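Last updated 5 Mar 2023

Most of what follows was written for the house at Plurton, which has hard water, a small kitchen and doors that were hung by someone in a hurry. The tips should carry over to other houses. Where a product matters I have said what type to buy, and any hardware shop will have it.

## Handles, pulls and rails

Loose handles are nearly always a screw problem. Open the door or drawer and check the screws from the inside before you do anything to the front. If they turn without biting, take them out, put a little PVA glue and a couple of matchsticks in the hole, let it dry overnight and drive the screw back in. Matchsticks won't help where a machine screw goes right through the door. In that case add a washer on the inside.

When you tighten a bar handle, do both ends a little at a time. If you do one end up hard first, the other post gets pulled out of line and the base rocks.
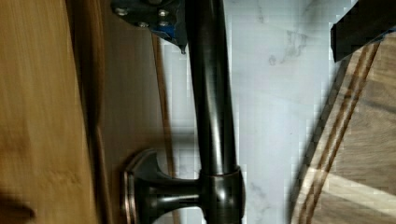
Cleaning depends on the finish. Chrome and stainless will put up with dish soap and a soft cloth, and a bit of diluted white vinegar on chrome for water spots, rinsed off straight away. Dark bronze finishes want gentler handling: warm water, a drop of soap, a dry cloth afterwards, and no vinegar, metal polish or scouring cream. Grime on this style of bar collects around the collar, where the post joins it, and around the rim of the round base that sits against the wood. Use an old soft toothbrush, barely damp, and keep the water off the timber. A thin wipe of furniture wax twice a year slows the wear. Oil-rubbed finishes often go lighter where hands touch them most. Some people like that. If you don't, there is not much to be done short of refinishing.

Hard-water marks on a dark finish show up as a chalky bloom. Lay a cloth wrung out in warm water over the spot for 5 minutes, then wipe. Repeat if needed. Don't scrape.

## Doors that stick

Rub a stick of chalk along the edge of the door and close it. The chalk will transfer to the frame where it is binding. Sand only that spot, then seal the bare wood the same day or it will take up moisture and swell again. Wait for a dry spell if you can. A door planed in the wettest week of the year will rattle by summer.

If the door binds at the top on the latch side, try the hinge screws first. Swap one screw in the top hinge for a longer one that reaches the stud, and the door often lifts enough to clear.

## Wooden drawers

Old drawers with wooden runners only need wax. Take the drawer right out, brush the dust from the runners and the cabinet sides, and rub a plain white candle along every surface that touches. Don't use cooking oil, as it goes gummy and picks up dirt. Spray lubricant isn't much better on bare wood and can stain whatever you keep inside.

If a drawer still drags after waxing, look for a shiny patch on the runner. That is the tight spot. Sand it lightly with 120 grit and wax again.

For a musty smell, air the drawer outdoors in shade for a day, then wipe the inside with a barely damp cloth and leave it open overnight. Bicarb in a saucer helps a bit. Lining paper over a smell does nothing for it.

Small bits go astray at the back of a deep drawer:

- shallow trays for clips, ties and birthday candles
- a jar for spare screws, labelled with what they came off
- one envelope for warranty cards and the little keys that come with radiators and windows

## Worktops and the things kept on them

Wipe along the back of the worktop every week. Crumbs and grease gather there, and behind anything that doesn't get moved.

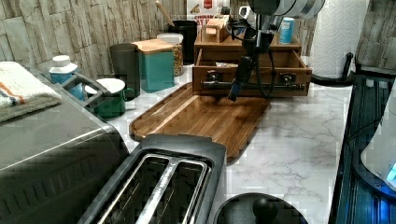
Stone takes less cleaning than people give it. Use warm water with a little dish soap, then a dry cloth so it doesn't streak. Real marble is etched by lemon, vinegar and tomato, so mop those up at once and never clean it with anything sour. Laminate and most engineered tops are more forgiving, but if you don't know what yours is, treat it as marble. A white marble pattern with thin grey veins could be any of the three. Rough walls like the stacked slabs behind this counter are harder work, as the uneven joints hold grease and dust. Go over them dry with a soft brush, top to bottom, before any wet cleaning. If you keep a small wooden drawer cabinet on the worktop, stick felt or cork pads under it so that it doesn't sit in a spill, and pull the drawer right out now and then to shake out the crumbs.

Cutting boards should be dried standing on edge. A board left flat on a damp top will cup, and the underside goes black. To take out onion smell, rub with coarse salt and half a lemon – over the sink if your top is stone – then rinse and stand it up. Oil a wooden board with food-grade mineral oil when it starts to look pale.

## Kettles and taps

Descale the kettle with equal parts white vinegar and water. Bring it to the boil, switch off, leave it for 37 minutes (the length of the radio program I listen to, and long enough) and rinse three times. Boil one full kettle and throw it out before you make tea.

A tap that has lost pressure usually has a blocked aerator. Unscrew the end by hand or with a cloth round the pliers so you don't mark it. Soak the mesh in vinegar, brush it and screw it back on. Put the plug in first.

## Screws and small hardware

I used to buy screws by the box of 1,000 and never got to the bottom of one. Small packets in three or four sizes will do most houses. Keep a note of the hole spacing on your handles, centre to centre, inside a cupboard door. It saves a wasted trip when one breaks.

## Yearly jobs

I do these in October, before the holidays.

- wax the drawer runners
- tighten every handle and hinge in the kitchen
- wash the rangehood filters in very hot water and washing soda
- check the sealant behind the sink and redo any part that lifts
- pull out the fridge and vacuum the coils
- replace felt pads that have gone hard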